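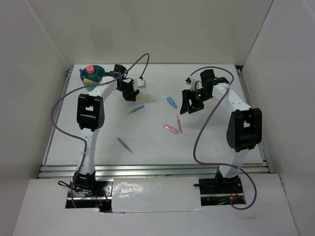

Household Chores Program: Progress Report to the Bako Fund
Last updated in October
5 min read

We are at the halfway mark of the grant and there is a lot to tell you, so the short version first. The tidying work is going better than we planned, the cloth work is going worse, and we'd like to move a little money between the two. Details on all of it follow.

What we said we would do

The proposal asked a plain question: can a pair of affordable arms do the small chores people do without thinking, at home and behind a shop counter? We picked clearing a desk, sorting small stock into bins, folding hand towels and wiping a counter. Claltolard is running the desk and towel work. Our partners at Gisadholm have the stock bins and the wiping.

Desk clearing

Pens and similar bits of stationery lie loose on the tabletop and have to end up in a round organizer with divided compartments. It sounds like nothing. A pen is thin, it rolls, and it rarely lies the way you'd want it to, so the gripper has to come down straight, turn to match, and close without pushing the thing away. Clear plastic pens are the hardest by a good margin. The cameras lose the see-through end against a white surface, and the arm will sometimes grab at the colored part only and lift the pen lopsided. Getting a lopsided pen into a narrow compartment is a whole second problem!

We recorded 1740 demonstrations by hand over the spring and summer, and we held back a set of 800 trials for testing. On those the current model puts the item away on the first attempt 81 percent of the time. When we wrote the proposal we hoped to be past half by now, so the team is very happy with this. Most of the misses are pens lying close together or right up against the organizer, where the fingers have no room to open.

The part I enjoy most is watching the two arms share the table. Early on they got in each other's way constantly and we had to stop runs to untangle them. Now each arm mostly keeps to its own side, and if an item is lying in the middle the nearer one takes it. We still see some dithering when the distances are close - both arms start, both stop, both start again - and that costs time.

Speed is the honest weak spot. A person clears the same mess in a few seconds. Our arms take minutes. I don't think this matters much for a desk that gets tidied overnight, but it would matter a great deal in a shop.

Stock bins

Gisadholm finished building their station in the summer and have been training on small boxed goods. Boxes are kinder than pens, and they went from first demonstrations to useful runs in a matter of weeks. They are using the Bultel planning software for this, which we've since adopted here too. Mixed stock is next, including soft packets, and we expect the numbers to drop when that starts.

Towels and wiping

Folding is behind. The arms can find a corner and lift it, and a towel that starts out flat gets folded in half more often than not. A crumpled towel defeats them nearly every time. We tried 2 different approaches to flattening and neither is ready to show you. Wiping works on a dry counter with crumbs. Sticky spills need more pressure than we're comfortable letting the arms apply until the force limits are sorted out.

Equipment

Cable wear cost us some days early in the summer. We rerouted the arm cables with more slack at the elbow and have had no failures from that cause since. Gripper pads wear faster than the supplier's guidance led us to expect, and we now keep spares on the shelf.

So, can machines do chores yet?

Some of them, slowly, with a person in the building. I would trust our setup to put away pens on a table it knows. I wouldn't yet trust it with a kitchen drawer. But a year ago it couldn't pick up a pen at all, and I still stop what I'm doing to watch it.

What we are asking for

Please approve moving the unspent travel money to the towel work, to pay for more demonstration hours. The total stays the same. We would also like to add cups and cutlery to the desk station in the second half, using the same arms.

The next report will cover mixed stock and the first results from a second, darker tabletop, which should tell us how much of the trouble with clear pens comes down to the white surface.

14 shares
3 comments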